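10/03/2019

Fadgate two-arm kit, review notes, second session. Loan unit from Valatberg, goes back end of the month unless we buy.

Setup took most of the morning again. The arms come up fine and the lights on the bases go green, but the control software lost the table calibration from last time and I had to redo it from scratch. The manual says it is stored on the controller. It may be stored there, but it isn't read back after a power cycle. Wrote to Asfaw support, no reply yet.

Covered the table with fresh brown paper. The bare top gave glare and the overhead view kept finding edges that weren't there. Paper is fine as long as the end doesn't curl up. Tape it next time.

Ran the drawer task from the vendor's sample set with the small white cabinet, left arm doing the work and right arm parked out to the side. Also wanted a few loose parts on the table so the planner had something to avoid: the orange box, the T fitting, the arch bracket, the ridged block. Cabinet set at an angle on purpose. Every vendor demo has it square to the table.

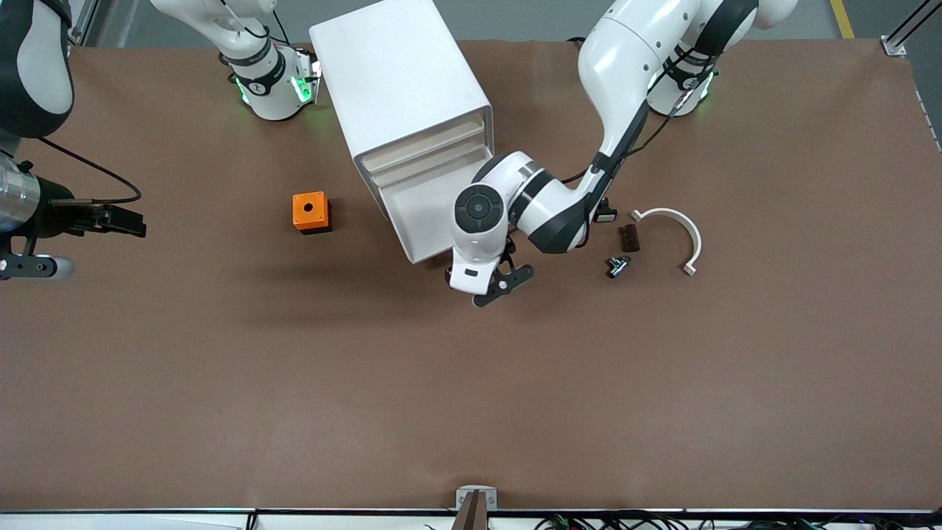 Log has 83 attempts at the bottom drawer. Failures are nearly all the same kind — the fingers come in a bit high and slide off the front. Lowering the approach by hand in the task file helps, but then the wrist gets close to its joint limit and the arm slows down. Moving the cabinet toward the bases would probably fix both. Didn't try it.

Parallel grippers are decent. Force setting is coarse at the low end. I'd want a softer pad before letting it near the Gumoscombe housings, they scratch if you look at them.

Cable on the right wrist hangs in a loop and I don't like it. Didn't snag today. Ask Valatberg if there is a clip or a shorter lead.

Cost: the quote is 2000 for a year of software and support, on top of the hardware. Not clear if that covers one controller or both arms as separate seats. The August quote said one thing and the license page says another. Need it in writing.

To do:

- tape paper at the right end
- save calibration to a USB stick and see if it loads
- rerun drawer with cabinet closer in
- tidy the leads along the near edge
- swap arms, same task, compare logs
- error 406 on the controller came up twice at startup, cleared on restart, not in the manual

Leaning toward yes on the hardware. Undecided on the support plan until somebody answers the calibration question.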